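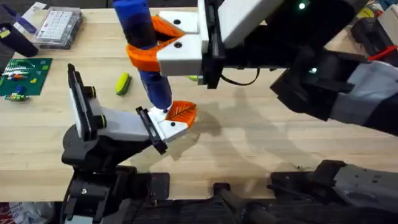 **Unidad de Planificación de Equipamiento · Centro Tecnológico Kemari**

# Aprobado el plan de compras para la segunda fase de la línea de manipulación con dos brazos

*26 de enero de 2025*

La dirección del Centro Tecnológico Kemari ha aprobado el plan de adquisiciones de la línea de manipulación robótica, que comprende la compra de pinzas, dedos de repuesto y material de puesto para los próximos 12 meses. La partida destinada a piezas de desgaste asciende a 3.000 euros y se tramitará de forma separada de los contratos de mantenimiento de los brazos.

El plan da continuidad al trabajo de la línea en el paso de objetos entre dos brazos y en la sujeción de piezas alargadas con dedos acanalados de color naranja. La Unidad ha optado por conservar la configuración vigente y reforzar el suministro de componentes sustituibles, en lugar de renovar los equipos completos. La sustitución de los brazos se estudiará en el ejercicio siguiente, una vez se disponga de los registros de uso.

Se han recibido ofertas de dos proveedores. Grerkden presentó una propuesta para el suministro de dedos y carcasas impresos en 3D, con entregas parciales y un pedido mínimo de 200 unidades entre todas las referencias. Brosus concurrió con una oferta de conjuntos completos de pinza, que incluye tornillería y una revisión anual. La mesa técnica ha propuesto adjudicar a Grerkden el lote de impresión y mantener abierta la negociación con Brosus para el lote de conjuntos, cuyo plazo de entrega supera el fijado en el pliego.

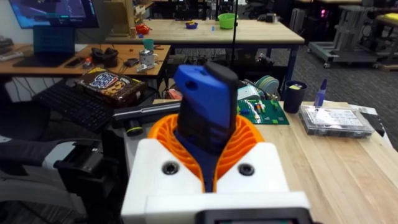
*Pinza con dedos acanalados durante el trabajo de sujeción en el banco.*

El documento aprobado divide el gasto en los siguientes lotes:

- **Lote 1.** Dedos flexibles y carcasas de pinza.
- **Lote 2.** Conjuntos completos de pinza, con tornillería.
- **Lote 3.** Cableado, soportes y elementos de fijación al banco.
- **Lote 4.** Material auxiliar de puesto: cajas organizadoras, bandejas y objetos de ensayo.

El lote 4, de menor cuantía, se gestionará mediante compra directa. Los responsables de cada puesto deberán remitir sus necesidades por el formulario interno, con indicación de la referencia y del banco al que se destina el material. No se admitirán solicitudes agrupadas sin desglose.

Areeba Satti, responsable técnica de la línea, expuso ante la dirección los criterios seguidos para el cálculo. «Hemos pedido que los dedos puedan cambiarse sin desmontar la muñeca y que las referencias sean las mismas en ambos brazos. Eso reduce el almacén y facilita la previsión del gasto», señaló. El informe técnico recomienda mantener una reserva de hasta 4 juegos por brazo.

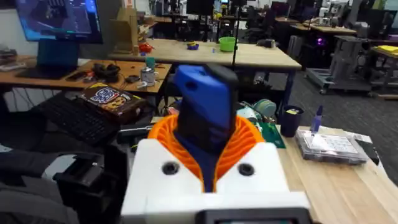
**Aranka Tóth**
Coordinadora de Compras y Presupuesto

La entrada en vigor del plan no modifica los procedimientos de recepción. Todo el material llegará al almacén del edificio Paracha, donde se cotejará con el albarán antes de su traslado al laboratorio. Las piezas que presenten defectos de impresión en las superficies de agarre se devolverán al proveedor con el parte de incidencia correspondiente, y no podrán montarse de manera provisional.

La formalización del lote 1 está prevista para marzo. En ese mismo mes se publicará la resolución relativa al lote 2, que podrá declararse desierto si no se alcanza un acuerdo sobre los plazos. Los remanentes de cualquiera de los lotes se incorporarán a la partida de cableado y fijaciones, previa autorización de la dirección.

Las consultas sobre el contenido del plan pueden dirigirse a la Unidad de Planificación de Equipamiento por los canales habituales. El pliego técnico y el modelo de solicitud para el lote 4 se encuentran a disposición del personal en el repositorio documental del Centro.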